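Trunwood cell: setup, upkeep and one repair
Student project report, second half of the term

1. What we were asked to do

Get the two-arm cell in the Trunwood lab ready for the cable task and keep it ready. Task = one arm picks up a network cable, other arm holds a small coupler, plug goes in the port. The task software was handed to us from the group before, so this report is mostly about the hardware side. Mounting, fingers, wrist cameras, cable routing, and the log we kept in Flirnach (our shared logbook, plain text files, nothing fancy).

We ran 2488 grasp and insert cycles total. 116 were logged as faults. Most of those came before the finger pad work in section 3.

2. Setup

Arms are bolted to the near side, one left one right, both reaching in over the table. Bolts checked with the torque wrench every time we moved anything, also once a week even if we moved nothing. First week we skipped this and the right base had crept. Small amount but enough that the taught pick pose was off.

Table is made of joined sections. Don't put the pick spot on a join. The plug can catch on it when the arm drags a little, and then the pose estimate is garbage for that cycle.

Pick check at the start of each session: lay a cable down with the plug pointing away from the arm, open the gripper all the way, bring it down and look at the wrist camera. Plug should sit in the gap. If it is closer to one finger that's OK for the approach but write it down, if it's the same side every time then the camera mount has turned.

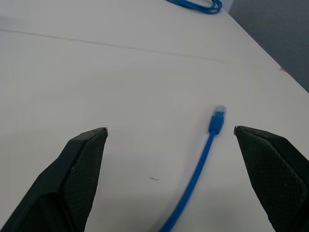
Figure 1. Wrist camera view for the pick check, fingers open, plug in the gap.

In Figure 1 the plug is closer to the right finger. We logged it and looked at the mount. There was a little play in one screw. Thread lock fixed it, no repeat since then.

Rest of the cable stays coiled on the far part of the table. We tried letting it hang over the side, bad idea, the weight pulls on the plug end during the lift.

3. The repair: grip pads

Main fault in the log was "slip at insert". Arm closes on the cable, lift is fine, then when the plug touches the port the cable slides up between the fingers and the plug stops short. We blamed the force setting first and lost two sessions on that. Raising it did help some but the motor on that gripper got warm and the controller tripped, so we put it back.

Then we cleaned the pads. The textured part fills up with dust and plastic from the boots. What we do now:

Power off the arm, hold button in, wait for the light to go out.
Open fingers by hand, slowly.
Dry brush along the pad, then across.
Wipe with alcohol, let it dry.
Look at the tips. Burrs come off with the small file.
Power up, home, close on the feeler strip. If you can pull it out with two fingers the pad is done, swap it.

One pad did fail the strip test. New one was from the Pasaribu spares box, it needs the short screws not the long ones. Long ones go in fine and then bottom out, so the pad feels tight and is not. We found this out the slow way (a whole afternoon).

After the swap, redo the finger zero. Close on nothing, set zero, open, close again, read the value. We accept 2 counts of difference. More than that, do it over.

4. Aligning the insert

This took the most time. Both grippers have to agree on where the port is. We hold the coupler low in the fingers of the second arm so the top opening is clear, and grip the cable on the boot, not on the cord. The cord bends. The boot mostly dosen't.

Approach is straight down, slow for the last part. The stop point before the push is plug over the port with the latch lined up to the notch. Stop there and check the camera before letting it continue. 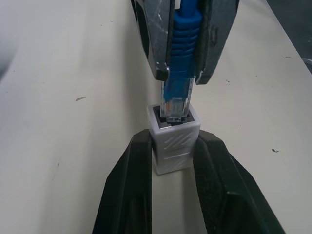
If the coupler is turned a bit in the fingers, the latch side goes in first and the plug jams at an angle. Fix is to open the coupler gripper, reseat it against the flat test block and close again. Don't try to fix it by rotating the wrist. We did and it just moved the error to the other arm.

Push force limit is set at 30 in the controller units. We didn't convert it, the manual has a table but for a different gripper version. Someone should do this properly.

Clean the table too. Chips and specks build up, and the pose software sometimes reads a dark one as a piece of the cable. Wipe down before every session, not after, stuff settles.

5. Cable routing on the arms

The arm's own cables need slack at the wrist or they pull when it turns inward. Too much slack and the loop gets in the way of the other arm. We tied ours so there's a loop over the wrist and a second run hanging under the arm. Test by moving both arms to the middle, grippers nearly touching, and jogging each wrist to its limits by hand mode.

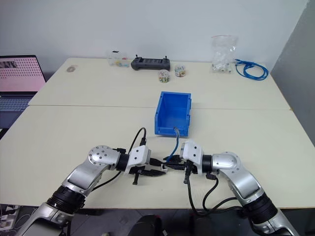 Keep one hand by the stop during that test. On our second try the left loop touched the other gripper and we only saw it because we were going slow. After retying it about a hand's width shorter, no contact anywhere in the range.

Jars for the other tasks stay back on the far table during the wrist test. The blue bin stands near the middle, just beyond the grippers, so watch it. Same for the laptop lid.

6. Upkeep list, as left for next group

Start of session: wipe table, pick check, home both arms.
Weekly: base bolts, camera mount screws, brush pads.
Every month: alcohol clean, strip test, look over all ties on the arm cables, back up the Flirnach files to the Brirelside drive.
After any crash, even a small one: finger zero plus the pick check, no exceptions.

7. Still open

Right gripper makes a faint click when opening past halfway. Not in the fault log becuase it never stopped a cycle. Could be the gear, could be a loose shell screw, we ran out of time in November. Spare gear is in the Pasaribu box, bottom tray.

Force units, see section 4.

Fault codes in the log are not consistent for the first files, we changed the names partway. The list of old and new names is at the top of the third file.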